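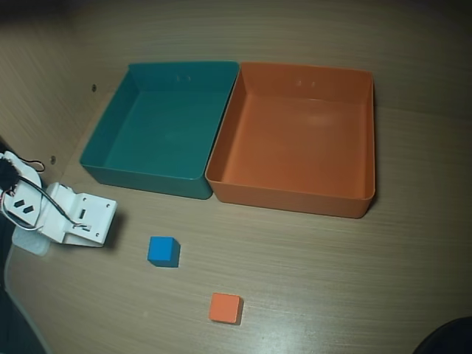

I've been using the Barkis open bins for most of a year now and I still get a small kick out of them every time I sort something. They're plain plastic, rectangular, with walls that slope out a little and a thin rolled rim that's nice to grab. I got one in teal and one in orange, and side by side like that with a blue cube and an orange cube out front, you can see why I went for two colors: even half asleep I know which thing goes where (blue is close enough to teal for me!). The flat floor helps too, so small stuff doesn't all slide into a heap in the middle.

I bought my first pair in February from Morikawa, and went back for more the same week. They now hold beads, buttons, game pieces, screws, the tail end of a seed collection and my niece's blocks. She's three and she took to the color sorting right away. We dump everything out, she sorts, I drink my coffee while it's still hot. Great invention.

**What I like**

- The slope. You can sweep a handful out with your fingers and there's no corner digging into your knuckles.
- The colors. Strong and cheerful, and still the same after a lot of washing.
- They nest when empty! I keep the spares stacked on top of the fridge.

**What I'd change**

- No lids. Grostirham makes a set with lids, but the walls are straight up and down and I just don't enjoy using them as much.
- They slide on a smooth table if a kid leans on the rim. I stuck 2 dots of rubber under each one and that took care of it.
- More colors, please. I'd buy a yellow one tomorrow.

My friend Chie Tsuji has the bigger Breltanard tubs and swears by them for yarn. For yarn, sure. For anything smaller than a golf ball I'd pick these every time, and I've already got another pair on order for the sewing table.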